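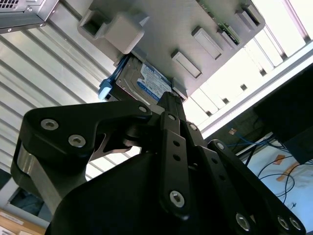
3.5-inch drive in the gray metal plate, blue connector and pull tab on the left end.

Lollier Drive Plate for 3.5-inch Drives

Gray brushed metal, gray plastic guides, blue cable with pull tab
In stock at our Coneslow shop

I started selling this plate because I got tired of screws. Tiny ones, mostly, the kind that roll under the bench the second you put the screwdriver down (I have a jar of the ones I found later, and none of them fit anything I own). If you swap desktop drives more than a couple of times a year, you know exactly what I mean, and you probably have your own jar.

The idea is pretty simple. You get a flat metal panel with plastic guide blocks mounted on it, and the drive goes into the slot. A small gray plastic tab at one end holds it against the plate. At the other end you plug in the cable, and the cable has a pale blue pull tab on it so you can get it off again without yanking on the wires. I love that tab! I've got big hands, and every other plug I've dealt with seems to have been made for someone about half my size.

The drive in my photo is a silver one with the white and blue label. You don't get a drive with the plate, so please don't write to me asking where yours is. I do get those emails. I also don't sell drives at all, so bring whatever standard 3.5-inch one you like.

What comes in the box

One metal plate with the guide blocks already mounted
One blue connector and cable assembly with pull tab
One spare retaining tab
A folded instruction sheet (short, and the drawings are better than the words)

Putting a drive in

Shut the computer down and unplug it first. Hold the drive at a bit of an angle and start it in the slot, then ease the other end down until the tab catches. You'll feel it more than hear it. If it's fighting you, stop and take it back out, check that it's square with the guides and go again. Forcing it is how tabs get snapped, and I say that as someone who has snapped three.

Plug the cable in last. It only fits one way up. Coming out again is the same thing backward: cable off by the blue tab, then press the retaining tab away from the drive with your thumb and lift.

It takes me maybe a minute now. My first go was more like 10 minutes, but I had the plate upside down for most of that, so I wouldn't hold it against the plate.

Will it fit your case?

This is the part to read twice. The plate was made for the Lembridge tower and it drops right in there with the four screws the case already has. It also fits the older Negri desktop case, but you'll need to take the front fan out while you work or you won't have room for your wrist. I haven't tried it in anything else. Folks have told me they've gotten it into other cases with a drill and some patience, and good for them, but I can't take one back once it's been drilled.

It is not for the small 2.5-inch drives. They rattle around in there and the tab doesn't reach.

Things I'd change

I wish the plate had a bit of foam under the drive. A spinning drive hums, and in a quiet room at night you can hear it through the metal. I stuck two little felt pads on mine (the kind for chair legs, cut down) and that took most of it away. The plastic tab could be thicker too. I've asked Lollier about it and they did change the mold in September, so the ones I'm shipping now are the newer version. They feel a little stiffer to me.

And the pull tab picks up dust like you wouldn't believe. Doesn't hurt anything, it just looks grubby after a while. A dry cloth does the job.

Price and shipping

The plate with cable is $80. Spare cables and spare tabs are sold separately, just add them in the notes when you order and I'll send you a total. Orders over $200 ship free. I pack them myself, usually the morning after you order, in plain brown boxes with way too much paper.

Returns

You've got 30 days to send it back if it isn't right for you. Put it in the box it came in if you still have that, keep the blocks on the plate, and make sure your own drive isn't still in it. Please check! I've mailed more than one drive home to its owner.

Questions about fit, send me a picture of the inside of your case with the side panel off and I'll take a look before you buy.

Page updated 25 Dec 2024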